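Lundar lights

The Lundar lights are a series of unexplained luminous objects reported over the Lundar valley and the nearby town of Kelton. The reports became known outside the region after the Clallier Observatory, a small private station on the western ridge, published its own recordings of the night sky. The name is used both for the objects and for the discussion that followed among amateur astronomers and local people.

Background

People in Kelton had spoken of slow lights above the valley for many years before any instrument was pointed at them. Older stories usually describe one white or yellowish light, which moves from the north side of the valley to the south side and disappears behind the hills. Most of these stories were never written down at the time, and the dates in them are uncertain.

The Clallier Observatory was built for the observation of meteors. It has two wide-angle cameras, one at the main building and the other at a farm 14 kilometers away. With two stations it is possible to calculate the height of an object by comparing its position against the stars in both recordings. This method is well known from meteor work, but it requires that the clocks of both stations agree very closely.

Observations

In the first season of recording, the cameras registered 430 events which the software did not recognize as meteors, aircraft or satellites. The observers examined them by hand, and the greater part was removed from the list. Many were insects close to the lens, and others were aircraft whose lights were partly hidden by thin cloud. After this work 40 events remained, and of these only seven were seen by both stations during the same minute.

The seven events are the center of the discussion. In all of them a bright point travels in an almost straight line and does not blink. In two cases the brightness falls slowly before the object is lost. No sound was recorded, although the microphone at the farm was working on both of those nights.

The observers gave the objects simple working names according to their brightness, "pale" and "full". These names have no physical meaning and are not used in other catalogs.

Witness reports

A notebook for visitors was placed in the public library in Kelton, where anyone could write what they had seen. The entries are very different in quality. Some give the hour, the direction and the weather, others only say that a light was strange or beautiful. Several writers mention that they were outside for ordinary reasons, such as walking a dog or taking in the washing, and looked up by chance. A few entries describe the same evening from different streets, and these have been the most useful ones for comparison with the camera recordings.
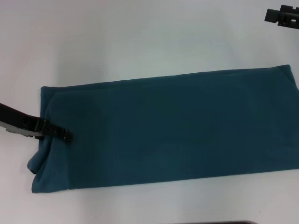
Proposed explanations

The most common explanation is that the lights are satellites. A satellite in a low orbit shines by reflected sunlight and can fade when it enters the shadow of the Earth, and this would agree well with the two events in which the brightness decreased. Critics answer that the calculated heights are much too low for a satellite. Supporters of the explanation reply that the heights depend on the clocks, and that a small error between the stations would change the result very strongly.

A second explanation was given by the Pongsiri group, an association of amateur observers who reviewed the recordings independently. The group proposed that some of the objects were weather balloons carried by the wind along the valley and lit by the sun after it had already set for people on the ground. This can be correct only for events in the early evening, and three of the seven took place near midnight.

Sky lanterns, drones and distant headlights on the ridge road have also been proposed. The observatory considers headlights unlikely, as the road is below the horizon line of both cameras.

Criticism

The published report was criticized for its choice of words. It used the term "unidentified objects" in its title, and several newspapers understood this as a claim about visitors from space. The observatory later added a note which says that the term means only that the identification was not completed. Another criticism is that the raw recordings of the farm station were stored in a compressed form, so that the faintest details cannot be measured again.

Later developments

In March the farm station received a new clock, which takes its time from a satellite signal. A revised list of events was released on October 25, 2026. It keeps the original seven, but gives wider error limits for their heights. A third station on the eastern side of the valley has been planned, and its position has not yet been decided.

See also

Meteor observation
Atmospheric optics
Satellite flare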